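Molleddale Shelf Notes

README, last updated 2025-05-05

Hi! I'm Dalva Barros, and this is the cleaned-up version of my reading notes. If you came over from the blog, you already know most of what's in here, because it's the same opinions with the jokes taken out and put into columns. If you came from somewhere else, hello, it's a table of short reviews of young adult novels, mostly science fiction and fantasy, and you can do whatever you like with it as long as you read the License part further down.

What's in it

There are 885 rows, and each row is one book as read by me, once. Rereads do not get their own row (I tried that for a while and it made a terrible mess of the series data). If I changed my mind on a second read, the rating you see is the newer one and the old one is gone. Sorry to anyone who wanted to study how my taste went downhill.

Two files come in the download. shelf_notes.csv is the main table. series_key.csv matches each series to its books in reading order, which I do not always agree with the publisher about — prequels go where I think you should read them, and I'm not taking questions.

The columns

book_id: a plain number, no meaning to it. Gaps are books I took out.
title: as on the title page, with subtitles dropped unless I needed them to tell two books apart.
series: blank for standalones. Please don't fill blanks with "none", there is a book called None in a series called None and it will ruin your afternoon.
position: where it falls in the series. Novellas get a half number, so 2.5 means it sits after the second book.
format: paper, ebook or audio.
rating: out of 100. More on this in a minute.
finished: yes or no.
note: my review, cut down to a few sentences.

That makes eight columns. The old version had a column for cover color, which I loved and which you all hated. It's out.

About the ratings

I rate out of 100 and I know it's silly. I started on a five-star scale like everybody else and then kept wanting to say that one dragon book was a tiny bit better than another dragon book, and before long I was giving out quarters of stars. Anything over 80 means I pushed it on my friends. The sixties are perfectly good books that I will not remember next year. Under 40 I was annoyed, and the note will usually tell you what annoyed me (love triangles, a lot of the time, or a chosen one who spends the whole middle of the book asleep).

Books I gave up on have finished set to no and the rating left empty. I used to give them a zero, and it dragged whole series down in a way that wasn't fair. If you have the old file, throw it out and get this one.

How the notes were made

Everything up to last September was typed into Bidex, the shelf app I was using, and exported from there. Bidex had a habit of swallowing everything after a semicolon, so a number of the older notes stop in the middle of a thought. I patched the ones I could from my paper notebooks. The ones I couldn't patch end in [lost], so you can filter them out.

After September I typed straight into the spreadsheet. You'll notice the notes get longer and there are more typos! I fixed spelling in titles and left it alone in the notes, since fixing it made them sound like someone else.

Spoilers were cut where I spotted them. I spot them less well than I'd like. If a note gives away who the traitor is in the Sandoval books, write to me and I'll trim it (it's the obvious person, but still).

What's missing, and what leans which way

I read what I can get. The Molleddale library buys a lot of first books and then forgets to buy the second, so the table is heavy on openers and light on endings. Please do not use it to work out whether sequels are worse than first books. Somebody did this with the last version and made a really pretty chart, and all it showed was which sequels I wanted badly enough to pay for.

Rolitz is a small press that does sealed-city and generation-ship stories, and I buy nearly everything they put out, so they show up far more than they would on a normal shelf. I don't get paid by them and I don't take review copies from anyone. I just like books about people stuck in a big metal thing.

Audio ratings run a little lower than paper ones. Blame my commute, or the narrator who did every single villain in the same wheeze.

Contemporary romance is thin. Verse novels are thinner. Graphic novels aren't in here at all — I keep those in a separate list, and it's in no state to be seen by other people.

Using it

It opens in any spreadsheet program. Save it as UTF-8 or the accents in half the fantasy names will turn into little boxes. Notes have commas in them and are wrapped in double quotes, so if your rows come out looking shredded, check your import settings before you write to me.

People have used it for book club picks, for a school project on blurbs, and for a "what should I read next" script that keeps telling me to read books I've already rated. All fine with me.

License

Free to use, share and change. Say where you got it. Please don't print the notes as quotes on a book jacket or a store page, they were never written for that, and don't pass the ratings off as an average of lots of readers. It's one reader, with moods.

Changes in this version

Cover color column removed.
Zeros on unfinished books cleared.
Half positions added for novellas.
Duplicate rows merged wherever I'd entered the paper and audio copies separately.
The Sandoval series put in the right order, meaning mine.

Still to do

I want to add a column for page count, and I'd like to go back to the [lost] notes and write fresh ones for the books I still own. That means rereading, so it'll be slow.
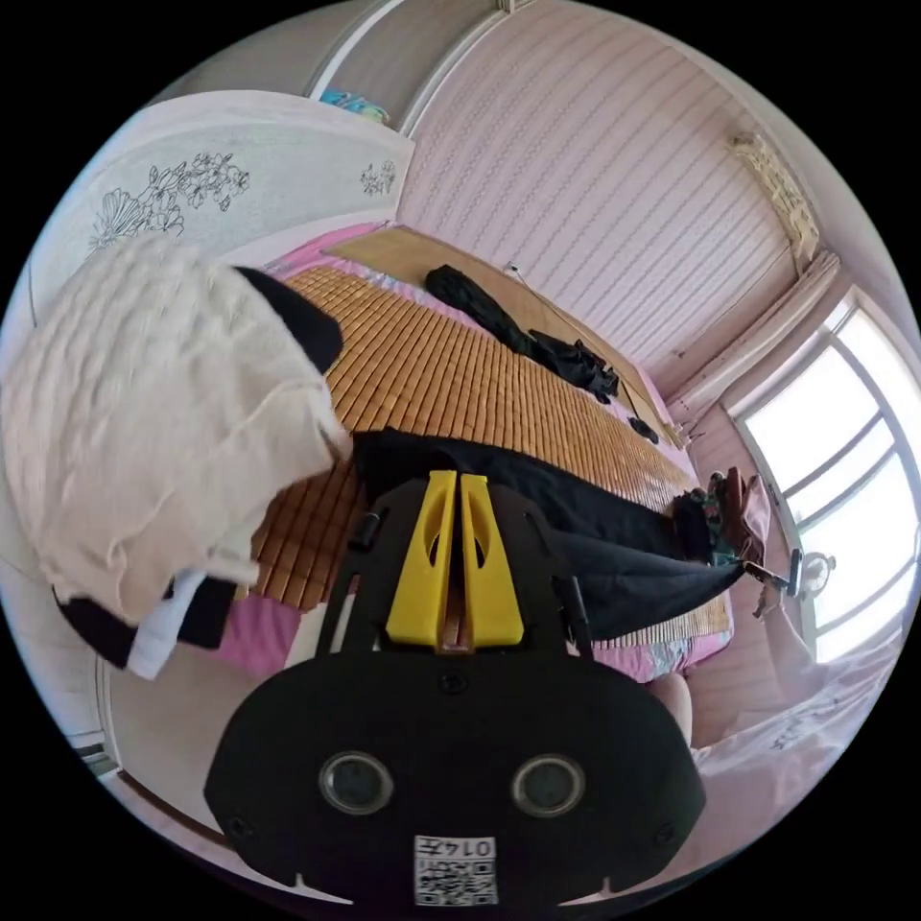

The page counts will probably come first, and I'm starting with the Rolitz shelf. If you find a mistake in the meantime, send me the book_id along with the title — I have several books called Ember and I can't tell which one you're mad about.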